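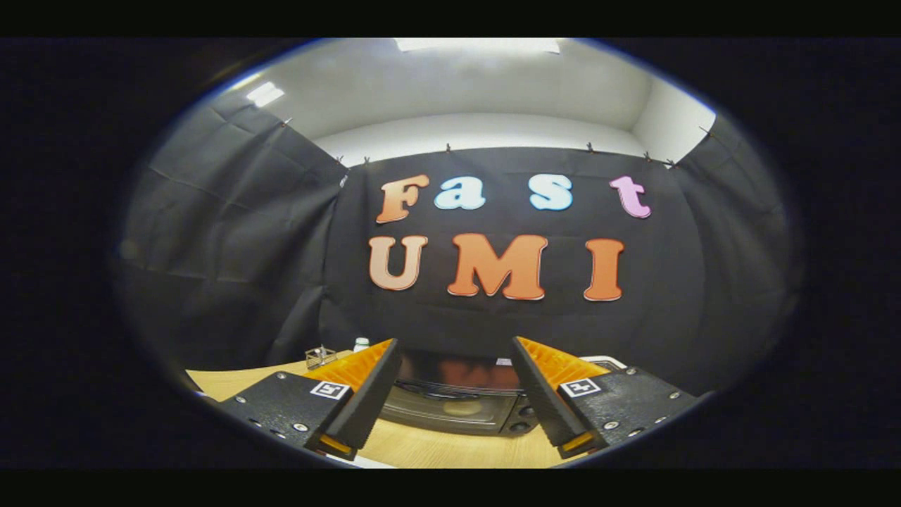
Photo: Otis Dunleavy

Your questions about switching to a time-of-use tariff

I run the help desk at Emow, so I'm the one who reads your emails about night rates, clever meters and washing machines that start at half past two in the morning. The same questions come round every winter, and December always fills my inbox, so I've put my answers together on one page. If yours isn't covered, drop me a line and I'll add it!

What is a time-of-use tariff, in plain words?

You pay one price for electricity at busy times and a lower one when fewer people want it. On ours, which we call Sunum, the cheap hours run overnight and the dear ones fall around teatime. Everything else sits at a middle price. Gas isn't affected at all — I get asked that a lot.

Will it save me money?

It might, and it might not. If you can shift a good chunk of what you use (car charging, hot water, laundry) into the cheap hours, you'll probably do well. If you're a household that cooks a big roast at six every evening with the tumble dryer going, you could end up paying more than you do now. I'd much rather you stayed where you are than switched and got cross with me in the spring.

How do I work out whether it suits me?

Log in, go to Usage and look at the half-hourly chart. Pick an ordinary week, not the one when you were away. My colleague Verna Lindgren built a little calculator that does the sums from your own readings, and you'll find it under the chart. It needs at least 17 days of data before it gives you an answer, so if you've only just had your meter fitted you'll have to wait a bit.

Do I need a smart meter?

Yes, and it has to be sending half-hourly readings. Some older ones only send a daily total unless you change the setting, which you can do in your account under Meter Preferences. It takes a day or two to kick in.

I rent. Can I still switch?

If your name is on the bill, you can pick your own tariff. Changing the meter itself is another matter, so have a look at your tenancy agreement and have a word with your landlord first.

What about storage heaters?

Tell us before you switch, please! Some homes with storage heaters have two sets of wiring and an old timer, and the timer's hours may not match ours. Myrtle Gallagher looks after these accounts and she'll ring you to go through it. Have the meter number handy and, if you can, a note of when the heaters come on.

Is it all right to run appliances while I'm asleep?

Fire services generally advise against leaving washing machines, dryers and dishwashers running overnight, and I'm not going to argue with them. The cheap rate carries on until 7 in the morning, so I put my wash on when I get up to feed the cat. Car chargers and hot water tanks with a proper timer are designed for night use, but do have them fitted by someone qualified.

I have solar panels. Does anything change?

Your export payments stay as they are. What changes is the price of whatever you buy in. If you've got a battery, you can fill it overnight and use it at teatime, though you'll want to leave some room in it for a sunny day. How you set that up depends on the maker, so your installer is the best person to ask.

Is there an exit fee?

No. You can go back to your old type of tariff whenever you like, at the prices on offer that day. We do ask that you don't hop back and forth more than once a month — the billing system gets in a proper tangle and then so do I.

How many people are on Sunum already?

Some 2,000 households at the last look.

Why was my first bill so odd?

Usually it's because the switch landed halfway through a billing month, so you get two sets of prices on one bill. Check the dates next to each block of charges. If they overlap, or there's a gap between them, send it over and I'll get Tobias Boateng in billing to look at it.

When can I speak to somebody?

The phones are open from nine to five on weekdays, except Thursday, when we start at ten because of the team meeting. Email is fine at any hour, and I normally reply by the next working day.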